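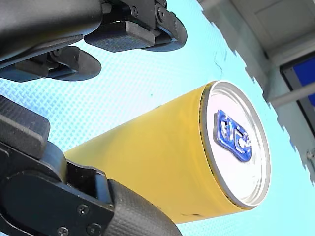 How Does a Robot Know Where to Grab?

When you pick up a drink can, you don't think about it much. A robot has to be told how, and the telling is done by software.

Step one: finding the can

A camera picture is only a big grid of colored dots to a computer. A program called a detector looks for groups of dots that belong together. At Prerkon, a small robot workshop, Ruxandra Marinescu trained a detector by showing it 1,267 pictures of cans. Some were standing up and some were lying on their sides. Shiny lids were the hardest part, as bright spots can look like separate objects.

Step two: making a plan

Next, a program called a planner picks a place to hold the can. It tries out lots of grips inside the computer first. The Prerkon planner checks 432 of them and gives each one a score. A grip gets a low score if the fingers would bump into something on the way.

Step three: closing the fingers

The last program is the controller. It tells the motors how far to move and how hard to squeeze, and it checks again over 600 times every second. Too much squeeze makes a dent. Too little and the can slips.

Sometimes one finger touches before the other. The controller can slow down then, or shift the hand a little — you do the same thing when you reach for a cup in the dark.

Try it at home

Put an empty can on a table and close your eyes. Ask a friend to tell you where to move your hand, using only the words left, right, forward, back, up, down and squeeze. Then swap places.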